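3.2 Sorting and storage of recovered parts

The parts used in this study came from office desktops taken out of service at Erano between April and the end of the collection period. Some 2,000 parts were received. Each was checked against the intake sheet, wiped clean and given a Plirley number before any sorting was done. Parts with bent pins, cracked connectors or missing covers were set aside and are not included in the results.

We use cookies to remember your settings and to measure visits to this site. Accept all | Manage choices

Earlier work on part recovery (Niskanen and Mäkelä) stored each kind of part in its own box – drives in one, processors in another. This made counting easy but broke the link between parts that had come out of the same machine. We kept the parts of one machine together and compared two ways of doing so: a plain antistatic bag and a shaped tray.

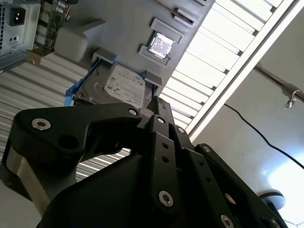 Figure 4. Storage tray with parts in place.

Mixed storage raises the question of how parts of very different size can share one holder without touching. A bag leaves them free to shift, and small parts tend to end up under large ones. In the tray, each kind of part has a place of its own. The processor sits in a square recess with its metal heat spreader exposed, and the 3.5-inch hard drive rests with its label in view (Figure 4). Raised sections of the gray tray stand between the places. Staff at the Mustonen site were asked to return each part to its place after every check and to leave the tray on the bench until the sheet was signed.

For the comparison, 100 machines were assigned to trays and 75 to bags. The groups differ in size because the second delivery of bags came late. Both groups were stored in the same Kovo cabinets and handled by the same staff. Each set was opened once a week, checked against its sheet and put back. A part was recorded as misplaced if it was found with the wrong set or could not be found within the working day.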